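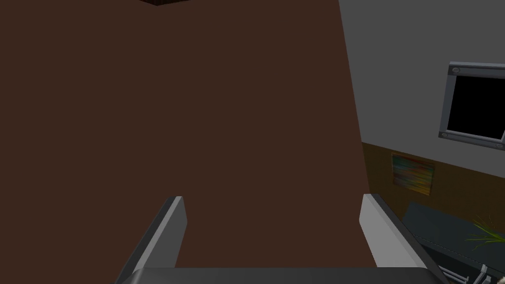 Mon 13 June

Door opening, simulated, second round. Goal for the day was 18 kept demonstrations of the hinged door in the Liltivden layout, driven by hand from the Gostance rig, so the policy has something to copy besides last month's drawer data. The wrist views are what I worry about. When the gripper gets close, the view is mostly flat brown with a bit of grey wall and the monitor off to the side, and the only thing telling the network where it is in the room is that strip on the right. If the strip goes, the view has almost no information in it. I want to keep both wrist views in the input anyway, and let the head view do the work of finding the door.

Setup notes. Both arms live, left arm not used for the task. Lighting flat, one preset. Start pose of the base jittered a little each episode, start pose of the arms fixed. Recording begins when the operator presses the pedal and ends when the pedal is pressed again. I had it on auto-stop last time and it clipped the ends off several good ones.

Keyvan drove first, I logged. He opens the gripper wide well before he gets to the handle and then comes in slowly. I tend to open late and correct at the last moment. Both work, but I'd like the set to lean toward his way, so I let him do most of the morning.

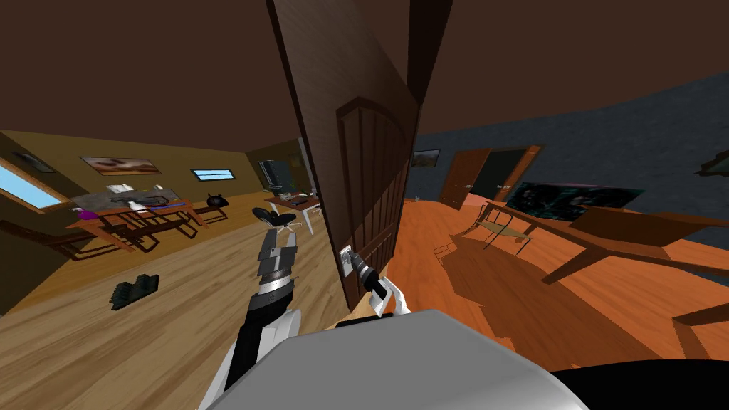 After the grasp we have two styles mixed together and I need to decide what to do about that. One is to hold the handle for the whole swing and move the base along with it. The other is to crack the door, let go, and push on the face. I wrote "hold" or "push" in the comment field for each episode today. The older episodes have nothing in that field, so somebody will have to go back and watch them. Probably me.

My preference is to train on hold only for now. The push episodes look fine when played back but the contact point is different every time, and with this few examples I don't think the model will sort it out.

Problems, in the order they came up:

The handle collision mesh is thicker than the handle you see. Fingers stop a hair early and there is a gap in the render. Not fixing it today. If we fix it halfway through a batch then the batch is split, and I'd have to throw out the first part.

Operator lag over the network got bad before lunch. Keyvan noticed it first, he was overshooting on the wrist roll. We stopped, restarted the Skamano bridge, and it cleared. I marked the episodes on either side of the restart as suspect. Timestamps between the joint log and the video should be compared on those before anyone uses them.

Left gripper is left open in whatever pose the operator last had it in. It shows up in the head view and it moves a little when the base moves. The model could latch onto that. Want to try a run with the left arm parked low and see if anything changes.
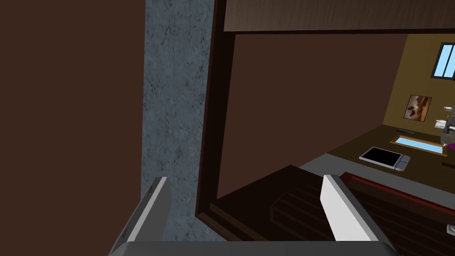 Wrist view, fingers open, looking through to the next room.

Camera tilt is another thing. The wrist views rotate a lot with the arm, and walls and tabletops come out at all kinds of angles. I asked Keyvan if we should level them before training and he said no, leave them raw, the real wrist cameras at Van Dusen won't be leveled either. Fair. Leaving them raw.

Count at end of day: 18 kept, 5 thrown out. Of the 18, 11 are hold and the rest push. The thrown-out ones were two missed grasps, two where the base clipped the jamb, and one where I forgot the pedal and recorded myself thinking. I kept the missed grasps in a separate folder – they may be useful later if we want recovery examples, but they should not go in with the main set.
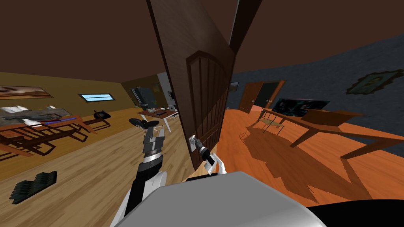
For the next session I'd like more variety in how far the door ends up open. Nearly everything today stopped at the same place, which is where it feels natural to stop when you're driving, and the model will learn that as the definition of done. Plan is to give the operator a target angle on the side screen before each episode. Small angles too, even if they look like failures.

Also need more starts from the other side of the doorway. We have none.

Target is 100 kept by the start of July, hold style. At today's pace that's doable if the bridge behaves. I'd take fewer if the comments are filled in properly.

To do
– park left arm low, record a short test batch
– compare timestamps on the suspect episodes
– go back through the old episodes and fill in hold / push
– target angle prompt on the side screen (Keyvan)
– handle mesh, after this batch closes
– copy today's folder to the shared drive, check that the comment field survives the copy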